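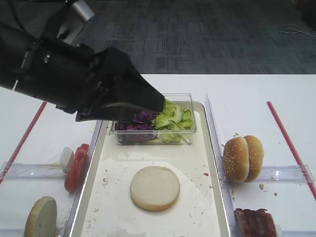
Figure 6.1 The gripper lowered into the salad container, with a bottom bun, cut side up, on the lined tray.

Chapter 6
Holding the Work: Fixtures, Rails, and Trays

Learning goals

After studying this chapter, the reader should be able to describe the purpose of a fixture in a small robot cell, lay out a tray and its side stations on a tabletop, choose a rail material suited to a shared workshop, and keep a written record of changes to a layout.

6.1 Introduction

Chapters 1 through 5 dealt with the arm itself: its mounting, its wiring, its joints, and the closing of the gripper. A builder who has completed those chapters possesses a machine that can move to a named point and grasp what is there. The present chapter concerns what is there. In most home and workshop builds, the fixtures require more hours at the bench than the arm does, and they are revised more often.

The running case for this chapter is the sandwich cell built by members of the Florkmont shared workshop under the direction of Hanne Heiskanen and Ozan Karakaya. The cell was begun in January on a plain white tabletop. Its task is to assemble a hamburger from parts set out in advance. The work was chosen for teaching because food is an awkward material. Bread yields under pressure, sliced tomato slides, and shredded cabbage and lettuce have no fixed shape at all.

The builders kept a log of every change to the layout. It records 237 entries, of which the greater part concern fixtures and only a small share concern the program that moves the arm. Readers are encouraged to begin a similar log before cutting any material.

6.2 The Work Area and the Stations

A cell of this type is divided into a work area and a number of stations. The work area is the place where the product is assembled. In the Florkmont cell it is a shallow tray lined with parchment paper. A station is a place from which the arm collects one kind of part. Stations should be close to the work area, but no station should require the arm to pass over an unfinished product with a loose load.

Two kinds of station are used. An open station, such as the salad container in Figure 6.1, allows the gripper to take an amount that varies from one grasp to the next. A held station presents a part in a known position, so that the gripper may close on it without searching. Sliced and baked parts are best placed in held stations, standing on edge.

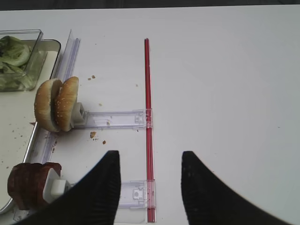
Figure 6.2 Held stations beside the tray, seen with the gripper fingers in the foreground. White clips and clear acrylic arms position the bun and the dark slices; the red rod runs down the table.

6.3 Rails and Clips

Clear acrylic is a common choice for rails in a shared workshop. It can be cut on equipment that most workshops own, it wipes clean, and it allows the builder to see a part from either side of the rail. Its chief fault is that it cracks when a screw is driven too near an edge. Yasuo Wada, who cut the Florkmont rails, made 3 complete sets before settling on the final slot width.

Clips should press only hard enough to keep a part upright. A clip that marks the bread is too tight. The force should be tested by hand, with the arm switched off, using the softest part the station is expected to hold.

Before the arm is first run over a new layout, the builder should:

Remove all tools from the tabletop.
Confirm that each rail stands firm when pushed with one finger.
Move the arm by hand to every station in turn.
Enter the layout in the log, with a sketch.

Section 6.4 takes up the measurement of station positions and the tolerances that may be expected of parts made at home.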